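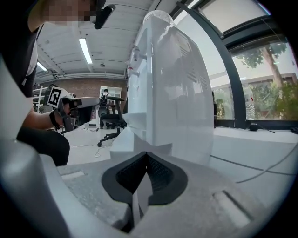
What makes a crossover toy line sell to people who already collect one of the two brands?
In our survey, buyers placed the quality of the sculpt first and the fame of the second brand a distant second.

This report was prepared for the course in Popular Media and Consumer Products. It examines the release of Jidel, a series of collectible figures made jointly by the comic publisher Grindden and the toy firm Wendix. The series places characters from the Grindden comics inside the folding vehicles for which Wendix is known. It went on sale in September at a price of 47 dollars per figure.

Method
The project group collected 1778 public comments from three collector forums and read each one in full. Comments that only announced a purchase were set aside. A written survey was then offered to customers of the Triantafyllou hobby store, and 300 completed forms were returned. Respondents were asked which brand they had followed first, whether they kept their figures boxed, and what had led them to buy or to decline.

Findings
Of the comments collected, 504 dealt mainly with the design of the figures. Most of these concerned the way the vehicle parts fold behind the shoulders, which many collectors felt spoiled the outline of the character. Price was raised less often than the group had expected. Readers of the comics were more forgiving of the folding parts than long-time Wendix buyers, who compared them with older vehicles in the same scale.

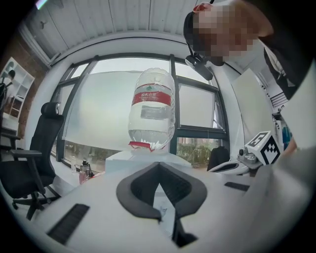 Figure 2. Water bottle with a red cap, upside down on a white block.

The survey gave a similar result. Respondents who had followed Wendix first were the more likely to decline a second purchase, and they gave loose joints as the main cause. Those who had come from the comics often asked for supporting characters who have not yet been released. Few respondents in either group had read the short comic packed with each figure.

Limits of the study
All survey forms came from a single store, and its customers are mostly adults. Younger buyers are therefore poorly represented. The forum comments could not be matched to sales.

Submitted 14th April. The survey form and the coding sheet are attached as Appendix A and Appendix B.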